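Home | Kitchen | Bedroom | Floors | Workshop | Older tips

What a robot taught me about tidying a small room

My work for the last year was in a small research group where we teach a two-armed robot to tidy rooms. My part is the method: I decide how the tasks are cut into pieces, I record the attempts and I write down what went wrong. I am not a very tidy person at home, and my sister Judite laughs when she hears what my job is. But some things from the project I now use in my own bedroom, and I want to share them here with the result that stands behind each one.

We call the project Greneo. The room where we work is arranged like a guest room, with a bed, a nightstand, a lamp, a sofa and carpet on the floor. The task which gave me the most to think about is also the most ordinary: pick up the trash and put it in the wastebasket.

Tip one: bring the basket to the trash

In February we compared two ways of working. In the first way, the wastebasket stayed in a fixed place by the wall, and each object had to travel to it. In the second way, the basket was moved to the open floor before the first pick. We made 30 attempts in each way, with the same kinds of snack packages and bottles. With the basket by the wall, 11 attempts finished with everything inside. With the basket moved, it was 22. The hands were the same and the program for grasping was the same.

When I looked at the recordings, most of the lost objects were lost during the carrying. A package which is held by one corner turns a little in the fingers, and the longer the way, the more it turns. For a person this matters less, of course. But at home I made many trips with full hands, and I dropped things also. Now I take the basket with me first. I put it in the middle of the floor and return it to the corner at the end.

Tip two: one hand stays with the basket

A light basket moves when something touches the rim. In our first recordings the robot used one arm only, and the basket walked away from it slowly over the carpet. Sometimes it fell on the side. We then gave the second hand a job, to rest at the rim while the first hand picks and drops.

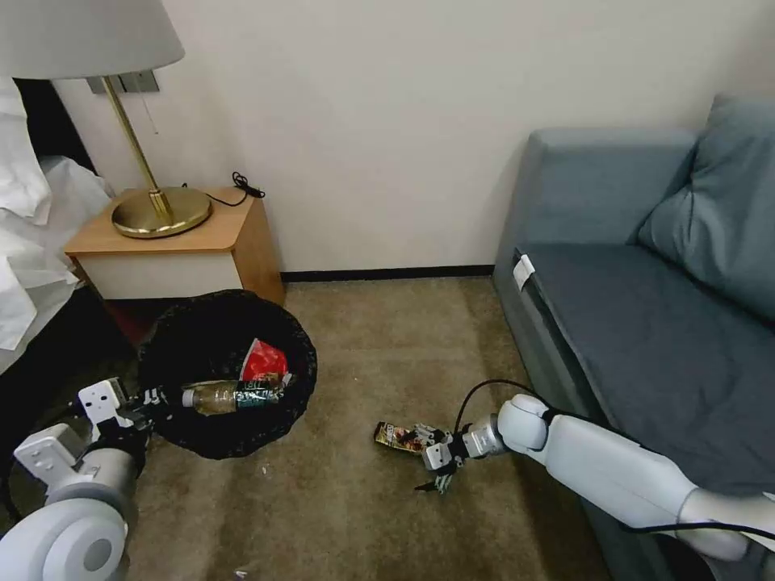 The change was small in the program and large in the notes. Before it, nine attempts in one series stopped with the basket lying down. After it, in a series of the same length, there were two. I do the same now when I clean the car, where I use a soft bag which closes itself. The left hand holds the bag open and does nothing else. It feels lazy, but it is faster.

Tip three: big and stiff things first, flat things after

The order was decided by accident. One of our recordings had the bottles last, and the bottles sat on top of the wrappers and rolled out. We changed the order, so bottles go in first and find the bottom, and wrappers fill the spaces between them. If the basket is small, crush the bottle before, with the cap off, and then close it again. The robot cannot do this yet. I can.

Tip four: flat package on carpet, do not pinch from above

This was the hardest part for us. A snack package lies flat and the fingers come down and close on nothing, or they take the carpet too. What helped was to come from the side, low, and push the package a little until an edge lifts. Then the fingers close on the edge. We named this move "Pondar," after the street where our laboratory is, and the name stayed in all our files.

At home I use it for paper on a rug, for playing cards on a table and for dog hair in flat mats (push with a rubber glove, then lift). Carpet with short hair is easier than carpet with long hair. On the long one we had so few good attempts that I do not give a number.

Tip five: look at the floor again from another side

Our head camera looks down from one place. Small pieces of paper are easy to miss from there, and the program said "finished" when it was not finished. We added a second look, from a position one step to the side. Out of 69 small pieces that we put on the carpet for this test, the first look found 48 and the second look found 15 more. Six were never found by the machine.

So when I believe the room is ready, I walk to the door and look once more, with my head low. There is always something near the sofa.

What I do not recommend to copy

The robot is slow. It opens the hand over the basket, waits, and checks if the object is gone. You do not need to wait. Also, it picks only one thing at a time, and a person can take three wrappers in one hand without problem. Please take from these notes the order and the place of the basket, and leave the speed to us.

The second part will be about folded towels, where our results are much worse.

Posted 08/07/2023

Comments

Radon: The car bag tip is good. I put a ring of stiff cardboard inside the bag and then I have both hands free.

M. Cervantes: Did you try a heavier basket? I keep a flat stone at the bottom of mine, under the liner, and it does not move when I bump it.

Author: We tried a weight for one afternoon only. It helped with the sliding, but then the arm had trouble to move the basket to the open floor. At home I think the stone is the better idea.

Judite Pacheco: I have seen her bedroom. Please write the towel part soon.

Previous tip | Next tip | Back to Floors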